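Karwood rent board backs new rules on kitchen and bath repairs

Landlords in Karwood will have 46 days to finish major kitchen and bathroom repairs under rules the city's rent board approved in March. The rules take effect this summer and cover buildings with seven or more apartments.

The board acted after tenants filed 287 repair complaints last year, most of them over leaks, broken tile and damaged counters. Under the old rules, owners had to start work within a month but faced no deadline for finishing it.

"People were going half a year without a working sink," said Rokeya Seneviratne, who chairs the board. "Starting a job and finishing a job are different things." 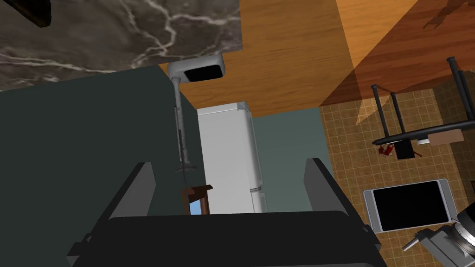
What changes for tenants

Renters who lose the use of a kitchen or their only bathroom can ask for a 2 percent cut in rent for each week the work runs past the deadline. Requests go to the housing desk at City Hall, which is open until 4:30 p.m. Owners may apply for one extension if parts are on back order.

Shiuli Amarasinghe rents on Mridha Street, where a burst pipe damaged several units last fall. She told the board that her bathroom wall stayed open through the winter. "I would have taken any color of tile they had," she said.

The Vodville Property Owners Group, which has members in both cities, opposed the deadline. It said small contractors are booked well into the fall and that tile work is especially hard to schedule.

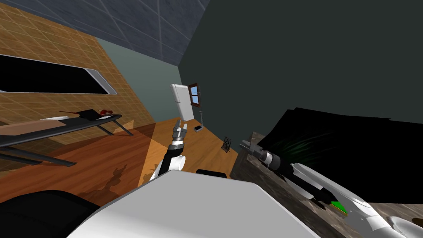

Next steps

The housing desk will mail notices to owners before the rules begin. The nearby town of Tamau is due to vote on a similar plan later this year.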